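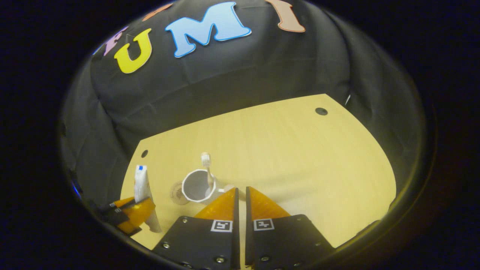 Keeping a toothbrush in a mug

Rhona MacAulay
I keep my toothbrush in a plain white mug, bristles up, with the toothpaste standing on its cap beside it. The mug is dark inside, so I can't tell when it needs cleaning. How often do you wash yours?

Setareh Shirazi
Once a week. Hot water and dish soap, leave it 20 minutes, then scrub the bottom with a bottle brush – that's where the gunk collects. Let it dry before the brush goes back in.

Parvaneh Ahmadpour
Mine goes in the dishwasher whenever there's room. Never had a problem.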